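Minutes — floor staff and automation meeting, Estthorpe site
Tuesday, 2:15 pm, break room end of bay 3. Notes typed up same day by R. Dolan, corrections to me please

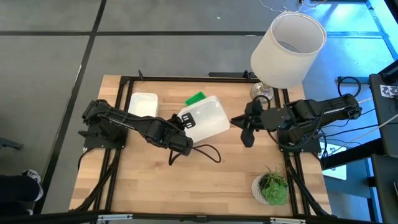
Main item was the returns bench and what happens to the people on it when the two-arm cell goes live in August. Magdolna Szalai (shift lead, returns) opened, said her team has heard four different versions of this and wants one. Agreed one version would come out of today. Kit so far is the trial table: two black arms on facing sides, one big white bin between them, work is home goods, so bins plus the awkward stuff like the lamp with the drum shade and the potted succulent. Magdolna's point was that the bin is the easy part and the lamp is where her people earn their pay, and the plan as written treats them as the same job. Noted. Came back to this under 3.

Present: Magdolna Szalai, Róisín Dolan (minutes), site manager, both returns shifts (most of), two from packing, maintenance, safety rep, Clinero integrator on the phone until the line dropped at 3. Apologies from HR, who sent a note, read out under item 4.

1. Last meeting's actions

Floor tape at bay 3 — done.
Second E-stop for the cell — ordered, not here.
Written answer on headcount — NOT done, carried, see item 4. Several people unhappy that this is the third time it has been carried. Asked that it be minuted. It's minuted.
Noise readings — done, fine, sheet is on the board.
Lockers — not for this meeting.

2. Where the trial is

Clinero gave the update. Cell is handling bins and flat boxed goods. Job is pick up, turn, set down for inspection, then to the right tote. Person does the inspection and the grading, arms do the lifting and turning. Ekunico software decides which item goes next and puts it up on the screen.

Target is 285 items a shift through the one cell. Best shift in the trial was 218. Clinero says gap is mostly stops and resets, not arm speed. Magdolna asked who does the resets. Answer, her people. Asked whether reset time is counted against the cell or against the person. Clinero did not know how Ekunico logs it. Manager did not know either.

Discussion on this went on a while. Main points:

— Operators currently get an individual rate on the screen. If a stop lands on their log, their rate drops for something they didn't do.
— One operator had two low shifts flagged last month, both on the trial table. Manager says flags from the trial will be removed. Asked for this in writing. Agreed.
— Packing wanted to know if the same screen is coming to them. Not this year, manager said. Pressed on what "this year" means. Not before the returns cell has been reviewed.

Decided: no individual rates shown or kept for anyone working at the cell until the review. Cell total only. Manager to tell Ekunico.

3. What the arms do and what people do

Magdolna had a list written by both shifts. Summary, full list on the board next to the noise sheet:

Arms: bins, tubs, boxed goods, anything rigid and plain.
People: anything with glass in it, lampshades, live plants, textiles, anything taped up badly by the customer, anything that smells.
Argued over: picture frames, stacked items, things in clear film.

Clinero said the arms can be taught the lampshades. Reply from the late shift was that they can teach it one lampshade and then Borbély changes the range. Borbély returns are the bulk of what we get, and their packaging changed twice since spring. Clinero accepted each new item takes setup time. Didn't want to give a number for how long. Was asked again. Said depends on the item.

Question of who does that setup. At the moment it's whoever is on the bench and doesn't say no quick enough, which has meant the same two people on the early shift. They don't mind the work, they like it, but it is not on their job description and they are paid bench rate for it. Also means their own bench backs up and somebody else clears it.

Safety rep: cables. Wants the loops at the wrist looked at, worried about them snagging on handles and wire. Maintenance said a bit of slack is needed or the joint pulls on the connector. Both right probly. Maintenance and Clinero to look at it together with the arms off and report back.

Safety rep again: reaching in. People reach in to straighten an item when the arm hesitates. It's a habit from the old conveyor. Training said don't, everybody does, she has done it herself. Wants a pause button within arm's reach of the person standing, not only the E-stop, as people won't hit the E-stop for a crooked box when it takes several minutes to come back up. Good point, general agreement. Clinero says a pause can be wired. Cost not known.

Decided: people's list stands as written for the August start. The argued-over items go to people until the review. Nothing moves across to the arms without Magdolna signing it.

Decided: setup work to be logged separate from Monday coming, paper sheet at the cell. Pay for it goes to item 4.

4. Jobs, hours, pay

HR note read out. Says no redundancies are planned as a result of the returns cell. Says roles "may evolve". Asked what that means. HR not there to ask.

Manager's answer, taken down as close as I could: bench goes from six people a shift to four a shift at the cell and remaining benches, the other two move to a new goods-in inspection post, same grade, same hours. Nobody loses hours. Agency cover on the bench will end.

Questions:
— Is the new post permanent? Yes.
— Is it by the dock door? Yes. Is it heated? There was some laughing but it was a real question. Manager to check.
— Who picks which two? Ask for people who want it first. If too few, then by conversation with Magdolna, not by rate off the screen.
— Do agency people know? No. Several said they should be told now and not the week before. One has been here over a year. Manager agreed to talk to the agency this week.
— What about people who can't stand for a whole shift? The benches have stools, the cell doesn't. Nobody had thought of it in the layout. Clinero said the table height is fixed by the frame. Maintenance thinks a perch stool would work on the inspection side if the bins for graded goods move over. To be tried.

Setup rate. Magdolna proposed a step up for anyone signed off to do setup and resets, paid for all hours, not only the hours they are doing it. Manager can't agree it at this level but will put it up. Asked for a rough cost. Magdolna had one, there is a training budget line of 3000 for the cell with nothing spent from it yet, and she'd like that used first to get more than two people signed off. No objection to using the training line. Rate question open.

Somebody from the late shift said what she'd miss is the talking. On the benches you stand across from each other. At the cell you stand across from an arm. Manager asked what would help. She said rotate people, don't leave one person on it all shift. Others agreed, two hours was the figure most could live with.

Decided: max two hours at a stretch at the cell, then back to a bench. Magdolna to do the rota.

5. Training

Two signed off at present, both early shift. Late shift has zero, so on lates when it stops it stays stopped until maintenance is free. Explains some of the numbers.

Clinero offers a day course on site. Line dropped here so dates not fixed. Magdolna wants four more people through it before August, at least three from lates. In work time, cover arranged, no asking people to come in on a day off.

Also asked that training uses real returns. Last time it was all clean new bins straight off the shelf and then the first real one came in with a label half peeled and a handle folded under.

Also a one page sheet at the cell, plain words, for what to do when it stops. Current manual is 100 pages and in a drawer in the office. I said I would draft the sheet if someone from earlies reads it over. Two offered.

6. Review

When: end of the sixth week running.
What gets looked at: cell total, stops and what caused them, damage, setup hours off the paper sheet, near misses, and a short form from everyone who has worked it. Form to be anonymous. Results go on the board before any decision, incl. the ones that don't look good.

Magdolna asked that "stop and go back to benches" is an option at the review. Manager said it's not likely given what was spent. Asked if it was an option. Said yes.

7. AOB

Forklift route past the cell — people cutting the corner. Safety rep to speak to goods-in.
Fan in bay 3 rattling again.
Visitors. Tours keep stopping right behind whoever is on the cell. Ask them to stand at the tape or give people warning.
Microwave, see above re lockers.

Actions

Manager — tell Ekunico no individual rates at the cell, find out how resets are logged. Written confirmation that trial flags are removed. Written headcount answer, with the two new posts in it, by Friday. Agency. Heating at dock door. Put the setup rate up the line. HR to be at next one in person.
Clinero — pause button, price and date. Cables, with maintenance. Course dates.
Maintenance — cables, perch stool trial, chase second E-stop, fan.
Safety rep — forklift route, near miss cards at the cell.
M. Szalai — rota, names for training, sign-off on any item moving to the arms.
R. Dolan — one page stop sheet, setup log sheet, get these minutes on the board and into the late shift's tray.

Closed 3:40. Next meeting same place, same time, in two weeks, late shift to be paid for coming in early as before.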